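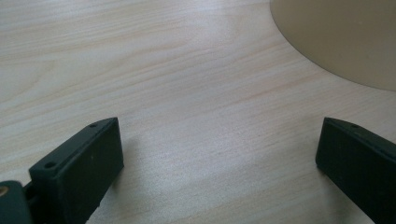
Ticket 3141: Live scoring drops a game after a medical timeout
Product: Nemance Courtside
Site: Jandthorpe Tennis Club
Priority: changed from Normal to High
Status: Resolved, fix to follow in next release

Reported problem

During the club's August tournament, the public scoreboard showed the wrong game score after play resumed from a medical timeout. The match was in the second set. The umpire's tablet had 4-3 with the correct server. The scoreboard and the web page both had 3-3 with the wrong server. The point score was right on all of them.

The club restarted the scoreboard player and got the same result. The umpire then ended the match on the tablet and started it again from the saved score, and the displays caught up. That took most of a changeover, and the players were waiting.

Environment

Tablet app on Uto, current version
Scoreboard player on the club network, wired
Web page served from our side
No other matches affected at the time

First checks

Asked the club for the tablet log and the timeout entry from the match record. Both came through the same afternoon. The clock on the tablet was correct. The network did not drop during the match according to the player log, so I have ruled out a lost connection.

The tablet sent the game-won message, then the timeout-start message right behind it. The scoreboard received both. It applied the timeout and threw out the game-won message as a duplicate. 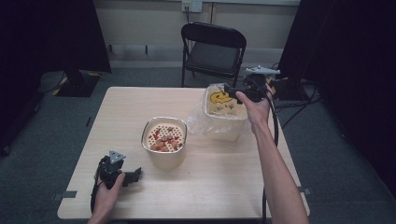

Liis Avotiņš

Second update

I can now repeat this on the test court setup. Steps:

Start a best-of-three match and play into the second set.
Win a game on the tablet.
Open the medical timeout panel before the "game confirmed" line goes away.
Start the timeout, let it run, then press Resume.

The scoreboard stays one game behind. If I wait for the confirmed line to clear before opening the panel, the score is correct every time. I tried it with a toilet break in place of the medical timeout and could not get it to fail. The two use different panels, and the break panel does not open until the game is saved.

Retirement after a timeout is affected as well. If the player retires without resuming, the final score on the web page is short by one game. The match record on the tablet is still right, so the club's results export is fine – only the displays are wrong.

Workaround sent to the club

After the last point of a game, wait for the confirmed line to clear before opening the timeout panel.
If the scoreboard is already wrong, go to Match, then Resend Score. Do not end the match.
If Resend Score is grayed out, close the timeout panel first.

The club asked whether they could correct the score from the scoreboard player. They can, but the next message from the tablet will overwrite it, so I told them to leave the player alone.

Reply from club

Workaround used for the remaining matches. There were three more medical timeouts and the scoreboard was right after each of them. One umpire had to use Resend Score and it worked. They would like a warning on the tablet when the two scores do not match. Logged as a separate request.

Cause

The game-won and timeout-start messages were given the same sequence number when sent close together. The tablet takes the number before the game is saved and does not take a new one for the timeout. Passed to the Rimkutė team, who look after the message service.

Resolution

The tablet now takes a new number for every message. Tested with six matches on the test court, including two retirements, with no missing games. The change goes out with the next tablet release. Clubs do not need to update the scoreboard player.

Ticket closed at 4:40 p.m. Reopen it if the score is wrong after a timeout on the new version, and attach the tablet log.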